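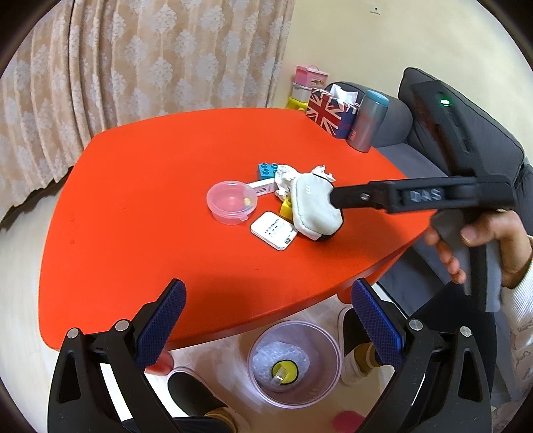

Parents who took part in the February round told us that the evening sessions were the only ones they could get to, and that they would have liked more notice of the dates. Both points have been taken into account in the present call.

Call for Participants: Family Routines and Early Language

The Terkstead Center for Child and Family Studies invites parents and legal guardians of children between two and four years of age to take part in a study of how families talk during everyday routines such as meals, play and bedtime.

Participants will be asked to attend two sessions at the Center, each lasting 60 minutes, and to keep a short written diary at home between them. Sessions are offered in the morning and in the evening – please state your preference when you apply.

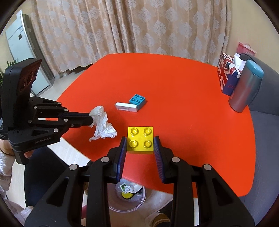
Toy bricks on a table, one yellow and one teal-blue.

Who may apply

Applicants must live in Terkstead or Pivard and must be the child's parent or legal guardian. Families who speak more than one language at home are welcome. Children who have been referred for a hearing assessment should wait for the result before applying.

Payment and travel

Each family will receive $60 after the second session. Bus fares within the area will be refunded on presentation of a ticket. Parking is available behind the Rakari Building.

How to apply

Application forms may be collected from the front desk, Room 728, or requested in writing from the Center at P.O. Box 1402, Terkstead. Completed forms must be received by 7 July 2018. Applicants will be notified by mail whether or not they have been selected.

Participation is voluntary, and families may withdraw at any time.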